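Is a learned policy worth it for sorting cables, or am I kidding myself?

Asked by Rafferty Pennington, 2nd October

We have a two-arm cell at Kiltach and the job is dull: pick coiled cables off the table, white ones in one container, black ones in another. I've been told an end-to-end policy will do it from camera images alone. We recorded 486 demonstrations in June and the thing still dithers above a coil like someone choosing a biscuit. The vendor's answer is always more data. One fixed view, one wrist view per arm. 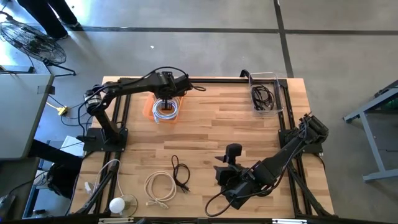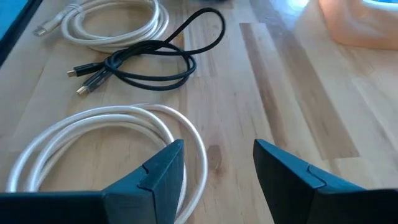 The colour choice is nearly always right. It's the grasp height and the point it picks on the loop that go wrong, worst when one cable lies over another. Do I collect another 700, or go back to segmentation plus a scripted grasp? I don't mind boring code.

Answer from Kaisu Pelkonen (16 votes)

I'd stop collecting until you know which input it is using. Black out the wrist image and replay some recorded episodes offline. If the predicted actions barely change, it is running on the fixed view, and that won't give you grasp height however many demos you feed it. Then check your timestamps. We had wrist frames arriving 7 frames behind the joint states at Prindden and spent weeks blaming the network.

Overlaps are a separate matter. Segmentation will give you one blob for two white cables that touch, and your scripted grasp will go for the middle of it – often bare wood. So I wouldn't assume the old way is safer either.

Answer from Selvaraj Sarkar

Scripted. Every time. Seen three of these demos and they all work until somebody moves the lamp.

Answer from Leandro Jara

Depends who did the demos. If two operators grab the coil in different places the policy may hover between the two. Pick one rule, say the side nearest the arm, and redo a small batch before you pay for more.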